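How to write bench rules for a gripper arm that people will follow

Most of the bench rules I get sent to review are bad. They run to nine pages, they quote a standard that whoever wrote them has plainly not read, and the arm goes on being used exactly as before.

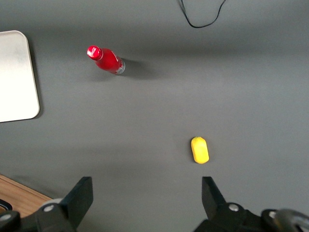
What follows is the method we settled on at Brokbridge for small tabletop arms doing pick and place. It won't make you compliant with anything. If a salesman tells you a checklist will, ask him which clause.

Step 1. Write down what is on the table

Do it standing at the bench with the arm stopped. List the things to be picked, the trays, and anything else in reach. Our sheet for picking drinks bottles and small fruit shapes has a line for each object and a line for how it may lie. A bottle on its side can roll, so it gets its own line. "Assorted items" is not an entry.

Step 2. Deal with cables

A cable loop on the work surface counts as an object. Either it is outside the arm's reach or it is fixed down. I have read rules that say cables should be "managed", and I still don't know what that asks anyone to do.

Step 3. Set the reach and the speed

Set the reach limit in the controller. Tape on the table is for people; the arm can't read it. Ours stops 50 mm short of the table edge. For speed, start at the slowest setting that does the job and make someone sign for any increase. The Jaidee controller lets you lock this. The Sesenari one claims to, but check after a restart, as ours went back to the default on 2 occasions in July.

Step 4. Check the fingers

Before each session, with power off:
Look at both finger pads for wear.
Try the screws on the finger mounts by hand.
Open and close the gripper once at low speed, hands clear.

Don't take "soft grip" on a data sheet as proof of anything. Measure the closing force yourself and write the figure on the sheet.

Step 5. Log the stops

Nantana Khunthong went through 914 log entries from our Lilham bench and found that most gave the cause of a stop as "error". That log is worthless, and we kept it for a year – my fault as much as anyone's. Use a short list of causes and leave a space for notes.

Keep the whole thing to 2 sides of paper. Review it whenever an object, tray or finger changes, and put the old version in the bin.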